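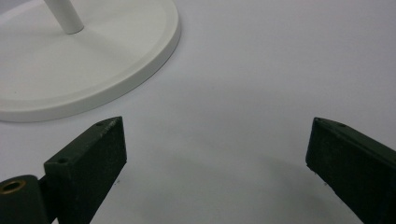 Rédiger les légendes d'un reportage avant de l'envoyer à une agence : jusqu'où aller ?

grain_fin
mercredi, 22 h

Bonsoir à tous, je reviens d'un séjour à Bragança où j'ai suivi des anciens combattants qui tiennent une petite association (repas, paperasse, visites à ceux qui ne sortent plus). J'en ai tiré une série de 68 photos et j'aimerais la proposer à Kandberg, l'agence, qui prend des sujets de ce genre. Dans leur guide ils veulent une légende « complète » pour chaque image, sans autre précision, débrouille-toi !

Mon souci, c'est que j'ai pris des notes au début et puis de moins en moins. Pour certains portraits j'ai le prénom mais pas le nom, pour d'autres j'ai un doute sur le régiment. Et puis deux messieurs m'ont dit oui pour la photo mais m'ont demandé de ne pas écrire où ils avaient servi. Est-ce que je mets tout ce que je sais ? Est-ce que je peux laisser des trous ? Et le même paragraphe de contexte répété 68 fois, ça se fait ou ça énerve tout le monde ?

Merci d'avance, je remplis tout ça dans Lason et j'en ai déjà mal aux yeux.

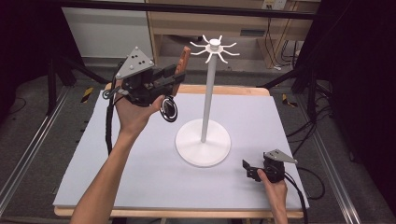 Porte-tasses blanc à huit bras sur une plaque de mousse gris clair.

bobine_bis
jeudi matin

Salut ! Alors déjà, oui, le paragraphe de contexte répété, ça se fait, et c'est même ce qu'on attend. Une photo se balade toute seule une fois qu'elle est dans la base, le client qui l'achète n'a pas vu les autres. Moi je fais toujours une première phrase propre à l'image (qui, quoi, où, quand, au présent), puis deux phrases de contexte que je colle partout. Dans Lason tu peux enregistrer un modèle et l'appliquer au lot entier, tu ne retapes que le début - ça m'a sauvé plus d'une soirée.

Pour les noms, ne devine jamais. Si tu n'as que le prénom, tu écris « un membre de l'association » et tu rappelles Bragança pour compléter. Un coup de fil à l'association et tu règles sans doute la moitié de ta liste. Pareil pour le régiment : si tu doutes, tu l'enlèves.

Les deux messieurs, tu respectes ce qu'ils ont demandé, point. Et tu le signales à l'éditeur dans le mail d'envoi, pas dans la légende, parce qu'elle peut être publiée telle quelle.
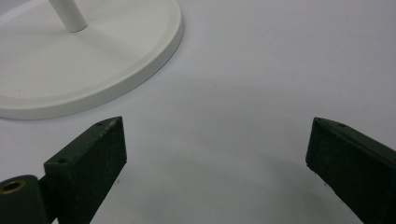

Ah, et vérifie aussi les mots-clés. J'avais fait très attention à une légende, une fois, et j'avais laissé le nom du village dans les mots-clés, donc bon... Relis aussi les champs « ville » et « pays », et coupe la position GPS si ton boîtier l'enregistre. Dernier truc, 68 images c'est beaucoup pour une première proposition. J'en avais envoyé 89 à mes débuts et on m'avait répondu d'en choisir vingt.

papier_baryte
jeudi soir

Perso je mets presque 100 mots par légende et on ne m'a jamais rien dit. Pour le prix Grirkdale par contre c'est 4 lignes maximum, donc si tu comptes présenter ta série là-bas aussi, garde une version courte quelque part.

grain_fin
jeudi soir

Merci à vous deux ! Je n'avais pas du tout pensé aux mots-clés, je file vérifier. J'appelle l'association demain et je coupe dans la série ce week-end (ça va être douloureux).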